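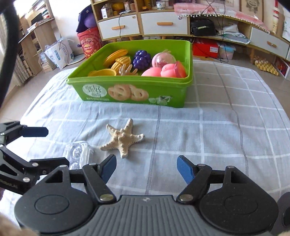

Public Libraries Should Lend More Than Books

By Sorcha Phelan
31 May 2020

The public library in Isden has lent books since before most of its present buildings were put up. It has lent records, then tapes, then discs, and each time the change was met with the same complaint: that this was not what a library was for. The complaint was made again last winter, when the county proposed that the Isden branch and its smaller neighbor in Golholm begin to lend toys.

The proposal deserves support. It was set aside in March along with much other business, and there is a risk that it will be dropped without discussion when the county returns to its budget in August. That would be a mistake.

A toy is used hard for a short time. A child of two will give a set of stacking pieces an hour a day for a season and then pass it over entirely. The household that bought the set must store it, give it away or put it in the trash. Families with large homes and steady incomes manage this without much thought. Families in the rental blocks along the Carroll road do not have the closet space, and many do not have the money to replace what is outgrown. Shared ownership fits goods of this kind very well. The same reasoning led earlier generations to conclude that a town needed one good encyclopedia more than it needed a shelf of poor ones in every parlor.

The county's own paper put the starting collection at 63 items for each branch, to be kept in the room now used for bound newspapers. At Golholm the shelving is already there. The paper proposed a loan period of 22 days, which is an odd figure but a workable one, and it left the question of late fees open. In the view of this writer there should be no late fees on children's items of any sort. A parent who owes money to a library stops visiting it, and the child stops visiting too.

Three objections have been raised, and they should be answered fairly.

The first concerns hygiene. It is a serious matter at any time and is especially serious this spring. Lending should not begin until the health department has approved a method for cleaning and holding returned items. Hard plastic can be washed. Cloth toys are more difficult, and the county would do well to leave them out at the start.

The second concerns missing parts. A puzzle that lacks a piece disappoints the next borrower. Staff at the Clorano branch library, where board games have been lent for several years, weigh each box when it goes out and again when it comes back. The method is plain, and it works well enough that the branch has kept most of its first games in use.

The third objection is the oldest: that a library which lends toys will lend fewer books. There is little reason to expect it. Parents of very young children are among the hardest residents to bring through the door – they are tired, and they worry about noise. A mother who comes in for a set of blocks will pass the picture books on her way to the desk. Some will walk by. Others will stop.

The county has asked for written comments and has so far received very few. Residents who have an opinion, on either side, should send it to the library board before the August session. A decision made on a full record will be easier to accept, whichever way it goes.

Comments

mapleside_reader
My sister's town has had this for years. Her one piece of advice is to keep the noisy toys off the list.

T. in Golholm
Where are the bound newspapers supposed to go? Some of us still use that room.

oldbranchcard
Agree on late fees. I stayed away for most of a year over a picture book that had slid behind the stove.

Contact the editor | Copyright 2020, all rights reserved | Back to top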